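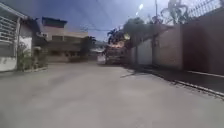 Looking After Concrete Outside the House: Cleaning, Stains and Planting Strips

Plain concrete needs less care than most people give it, but it does need the right kind. These notes cover a driveway, a side passage or the stretch of paving between your front wall and the street. Most of it comes from keeping my own frontage in order, and some from Raed Geagea, who laid slabs for a living before his knees gave out.

Sweeping first

Sweep before you put any water down. Wet grit turns to paste and settles into the pores, and then you are scrubbing out something a broom would have moved in five minutes. Use a stiff push broom and work away from the house. Go along the base of walls with a hand brush, as a wide broom rides over the dirt that packs into the corner.

I do this every other week in the dry months and more often when the trees are dropping. Leaves left on damp concrete will leave brown prints. They fade in the sun after a month or two, but a shady side keeps them much longer.

Washing

A garden hose, a bucket and a deck brush will do for most jobs. Mix a good squirt of dish soap into warm water, wet the concrete first, scrub a section about the size of a door, rinse, and move on. Don't let the soapy water dry on the surface.

If you use a pressure washer, put on the wide fan tip and hold it at least a foot off the ground. Keep it moving. A narrow tip held close will cut lines into the top layer, and those lines don't come out. I did this to my own side path years ago and you can still read where I stopped to answer the phone.

Start in the morning, before the slab heats up. In summer I'm usually done by 9.

Dark patches and blotches

Old concrete is rarely one even color. Some patches are stains and some are just wear, where the smooth top has rubbed off and the rougher layer underneath holds dirt and water differently. To tell them apart, wet the whole area and let it dry. A stain looks the same as before. A worn spot usually dries more slowly than what's around it.

You can't clean away wear. Leave it, or seal the whole surface so it looks more even.

Oil: Cover a fresh spill with plain cat litter, grind it in with your shoe, leave it overnight and sweep up. For an old spot, make a paste of baking soda and dish soap, leave it for 15 minutes and scrub with a nylon brush. Expect to do it three times.

Rust: Lemon juice or white vinegar, left for a few minutes and rinsed well. Try a hidden corner first. Acid can lighten the concrete and leave you with a pale ring where the rust was.

Green film: This comes up on the side that gets the shade, mostly close to the wall. Oxygen bleach powder in warm water works and is easier on plants than chlorine bleach. Cutting back a branch or two so the sun gets in helps more than any cleaner.

Plants along the wall

A narrow strip with a small curb is a good use of the foot of a wall, but soil should stay an inch or so below the top of the curb. If it's level, every hard rain washes mud across the paving. Top the soil with bark or small stones if it still splashes.

Keep leaves a hand's width off a white wall. They hold damp against the paint, and when the wind moves them they rub green marks on it. I trim mine in April and once more at the end of summer. Before washing the concrete, soak the bed with clean water so the roots take up less of whatever runs in.

For splash marks along the bottom of the wall, use a soft sponge and soapy water, working from the bottom up. Painting the lowest few inches a darker color saves a lot of this.

Louvers and slatted grilles

Do these before the ground, or the dust comes down on your clean concrete. An old cotton sock over your hand, slightly damp, gets between slats better than a cloth. Start with the top slat. For grilles out of reach, a soft car brush on a pole is fine. Skip the pressure washer, which will push dirty water straight through into the room.

Sealing

Wait for two dry days in a row after washing. I've used Clenow and Skato sealers and couldn't see a difference after one winter, so I buy whichever is on the shelf. My area is 379 square feet and takes just over 15 liters for two thin coats. Roll it on and keep the roller moving, as puddles dry shiny and slippery.

Stay off it for a day on foot and three days with a car. Leave the broom out by the gate with a note on it if other people in the house tend to forget.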